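Section 4. Good practice for dish rack and tray work

Read this section before you run your first table-setting routine. It covers the habits we care about most at Camville, and they make the work so much more fun!

4.1 Approaching the rack

1. Set arm speed to 30 percent for any move inside the rack.
2. Open the fingers fully before coming down among the pegs.
3. Center the item between the fingers, then close slowly.
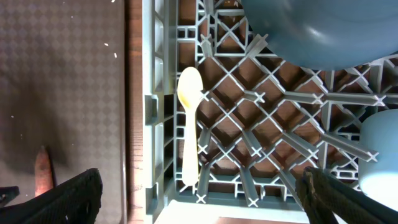
Fig. 4-1. Fingers open wide, one on each side of the spoon.

CAUTION: Keep hands out of the rack while the arm is powered. Pegs and fingers make a tight pinch point – use the stop button first, every time.

4.2 Working close in

The wrist view can get very soft at short range. Don't guess at depth from a blurry view.

4. Stop the move if you can't tell the item from the rack.
5. Back off 46 mm and look again.
6. Log the stop under code 103. Stops are good data, so log them all! 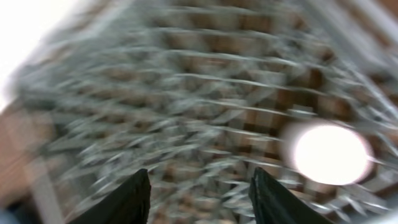 Fig. 4-2. Wrist view, close range. The fingertips are clearer than the rack.

NOTE: A bright, washed-out item can hide its own edges. Turn down the work light before you try again.

4.3 Laying out the tray

7. Keep the tray between the arms, with the rack off to the side.
8. Lay the spoon with its bowl toward the plate.
9. Check that each cable has slack and stays clear of the tray.

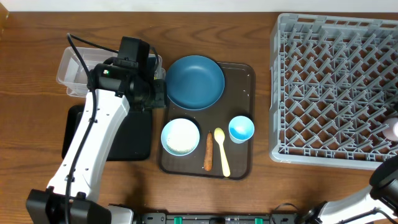
Nandini Marar
Setup and Safety Lead, Camville

Compare your table with the layout checklist on form 221 before you press Start. A plate rim may rest a little over the tray edge, but food stays inside it. Crumbs should be wiped up between runs with both arms parked.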